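**Drandex 876 Flat Bronze Grave Marker**
Spec sheet revised 11/01/2024

The 876 is a flush memorial for lawn sections that do not allow upright stones. It ships as a cast bronze plate with four threaded studs, ready to set on granite or concrete.

## Lettering

- Raised letters, one family name and up to two given names
- Birth and death dates on a single line; a blank date panel can be ordered for a surviving spouse
- Optional border: Tarkberg (plain) or Pirero (oak leaf)

Proofs are sent before casting. Changes after approval require a new plate.

## Ordering codes

| Item | Code |
|---|---|
| Plate, single | 2443 |
| Plate, companion | 3000 |
| Vase ring, Kaewsai pattern | 657 |

Check the cemetery's size rules first – many sections limit the border width of the base.

## Care

Rinse with clean water and wipe along the lettering with a soft cloth. Do not use wire brushes, bleach, or metal polish. Wax once a year, in April where winters are hard.
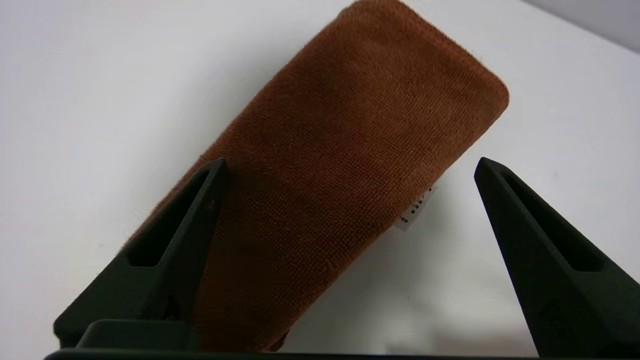
## Returns

Blank plates may be returned unused. Lettered plates are final sale – casting defects are replaced at no charge.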